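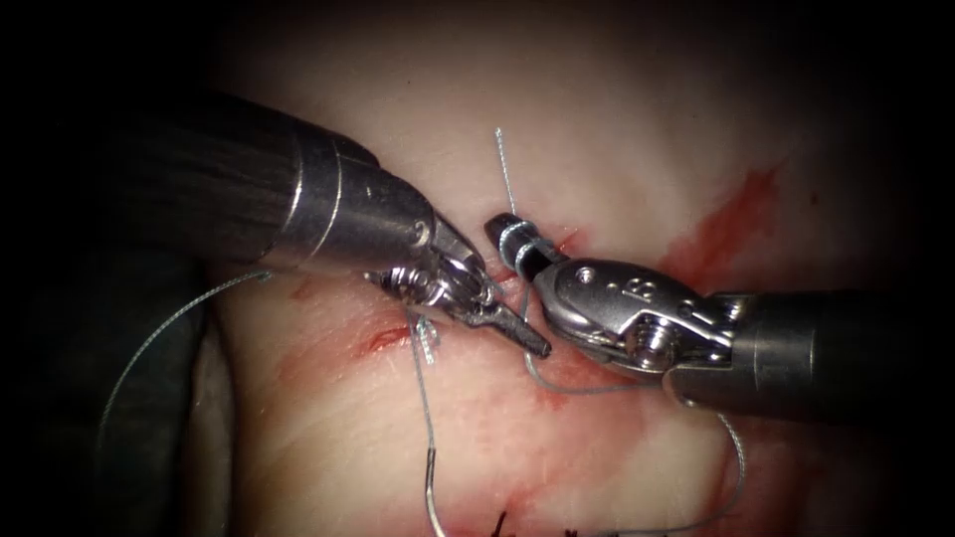
Talk notes: the planner behind the knot
Oct 28, 2022 - by the Plidside software group
Last updated: one day before the talk

Opening (keep it short)

Good morning. I will speak about software only. The arms are bought, the instruments are bought, and I have nothing to teach you about metal. What we wrote is called Julalar. It takes camera images and arm positions, and it gives back motion for two instruments that must tie a knot together.

Please remember to say: all the work is on a bench, on test tissue. I was asked this three times in August.

Why the wrap is the hard part

Driving a needle is mostly geometry. You know the curve of the needle and you can compute where the tip goes. Thread is different. It has no fixed shape, it keeps a memory of how it was packed, and it hides behind the tools.

In the instrument tie, the thread goes around the closed jaws of the needle driver in several turns, while the left grasper works very near to it. At this moment the two tips almost touch. So the planner has little free space, and the camera has the worst view of the whole task. Pause here, let them look at the thread.

How we represent the thread

First we tried one long chain of points. It failed when the thread crossed itself, and in a knot it crosses itself all the time. Now we keep short pieces, and a list of which piece passes over which. A piece that goes behind the wrist housing is not deleted. It stays in the list with a lower confidence, and the planner may use it but may not grasp it.

Gray thread over pale tissue is easy. Over the dark side of the field it is not easy, and red stains confuse the color step. We stopped using color for the final decision. (If someone asks: yes, we also tried to learn everything from images. It was good on the straight parts and poor on the wraps.)

Numbers slide - speak slowly

We recorded 1324 attempts. The full sequence, from first wrap to tight knot, was completed in 883. Of the others, 262 stopped because the tracker lost the free end. The rest are mixed: slips, wrong wrap direction, joint limits. I do not claim these are good numbers. I claim we know now where to work.

The planner

Two levels. The upper level chooses the next step: wrap, reach, grip, pull. The lower level makes the path for both arms at the same time. Before, we planned the arms one after another, and the second arm was often waiting in a bad pose.

The closing pull is done with a limit on tension that we estimate from motor current. This estimate is rough, the cable drive in the wrist has friction. Say this before somebody else says it.

Tooling

The replay viewer, Uketo, is maybe the most useful thing we made. It shows the image, the thread pieces and the plan on one time line. When an attempt stops, you go back 23 frames and normally you see the mistake already there - a crossing with the wrong sign, most of the time.

Skip the live demo if we started late.

Questions I expect

Does it run on other arms? The upper level yes, the lower level needs a new model of the wrist.
Can a person take over? Yes, at any step. The plan is then thrown away and made again from the present state.
Is the code open? Uketo yes, Julalar not yet.

Related
Mendoza workshop: notes on camera calibration
Uketo replay viewer: how to read the time line
Planning for two arms in a small space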